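# Cómo se reparte una sala grande

Una sala grande sin tabiques se llama planta abierta. En lugar de paredes interiores tiene zonas. Una zona es una parte del suelo donde se hace un tipo de tarea y donde están los muebles que esa tarea necesita.

## La altura

La mayoría de las habitaciones tiene un solo techo, a una altura que un adulto casi puede tocar subido a una escalera corta. Algunos talleres tienen doble altura: el espacio de dos plantas, una encima de otra, sin suelo en medio.

Cuando se añade un piso que ocupa solo una parte de esa altura, se llama **entreplanta** o **altillo**. Su peso baja hasta el suelo por las columnas y por las paredes. Una columna no se puede mover de sitio como una silla. Por eso, al dibujar el plano, primero se marcan las columnas y después los muebles.

## Los muebles y sus zonas

Janaka Mondal dibuja planos de talleres en Gareck. Empieza siempre por la mesa de trabajo, porque es el mueble que más espacio libre pide a su alrededor. Las sillas se dibujan dos veces: una vez metidas y otra vez separadas, con una persona sentada. El segundo dibujo ocupa más. Si solo se hace el primero, el pasillo sale demasiado estrecho.

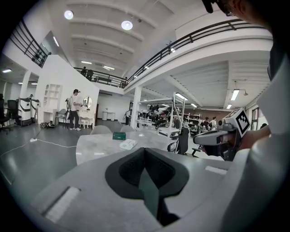

*Taller de planta abierta con mesa, estantería alta y, a la izquierda, un tocador con espejo redondo.*

La mesa tiene el tablero blanco con dibujo de mármol. El mármol es una piedra con vetas, pero el dibujo de las vetas también se puede imprimir sobre otros materiales. Para saber de qué está hecho un tablero hay que tocarlo o mirar el canto.

Una estantería alta de estructura fina aprovecha la altura y ocupa poco suelo. Los huecos abiertos construidos en la pared son otra solución: no tienen puertas, y lo que se guarda dentro se encuentra a simple vista.

El tocador es una mesa con espejo. Su taburete cabe debajo del tablero y así no estorba el paso. El espejo redondo se coloca según la altura de los ojos de quien lo usa. Para un niño sentado y para un adulto de pie, esa altura es distinta.

## La electricidad

Los enchufes suelen estar en las paredes. Una mesa situada lejos de ellas necesita un cable, y a veces una **regleta**, una pieza con varios enchufes seguidos. Normas básicas:

- El cable no debe cruzar un paso sin protección.
- Una regleta no se conecta a otra regleta.
- Los enchufes los manipula un adulto.

## Actividad: el plano de tu habitación

Materiales: papel cuadriculado, lápiz, regla y cinta métrica. Duración: alrededor de 15 minutos.

1. Mide el largo y el ancho de la habitación.
2. Decide la escala. Por ejemplo, 2 cuadros por cada metro.
3. Dibuja las paredes, la puerta y la ventana.
4. Mide un mueble. Si una estantería tiene 183 cm de alto, anota el número al lado: la altura no aparece en un plano visto desde arriba.
5. Dibuja cada silla metida y separada.
6. Colorea el suelo que queda libre.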